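## 4. Teaching a task by hand

Plino learns packing jobs from the people who already do them. You hold a gripper in each hand, do the job your way, and Oren records every move – no code at all! When we started at Trellisa, the packers became the teachers, and they're very good at it.

1. Clear the tabletop and set out one box with its contents.
2. Run the cables back along your arms so they can't snag on the table.
3. Start a recording in Oren and wait for the tone.
4. Work the lid first, then the items. Go at your normal pace.
5. Stop the recording and label it with the task name.

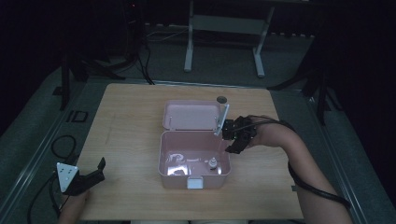
*Fig. 4-1. Hand-held grippers at the box, lid open.*

**Note:** Plan on 200 recordings for a new box. Teresa Baran's team made 482 for their first one, and Plino picked up all sorts of little habits from them (great fun to watch).

**Caution:** Watch your feet around the cable loops on the floor.

### 4.1 Checking the fingers

Look over both grippers at the start of each shift and again after a break.

1. Set the gripper down over the bare board with its fingers in view.
2. Look for shavings and specks on the finger pads, and brush them off.
3. Check the edges. Light scratches are fine; report deep chips to Dehghan support.
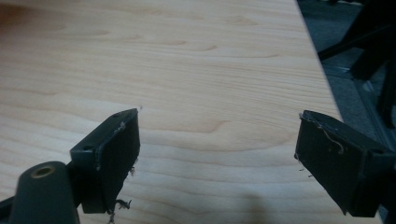 Page last changed: October, revision 19

Thin curls of wood like to hang on the front edges of the fingers, so look there first. Use the soft brush from the kit and leave the air line alone. Then make 2 short test recordings before you go on to section 5.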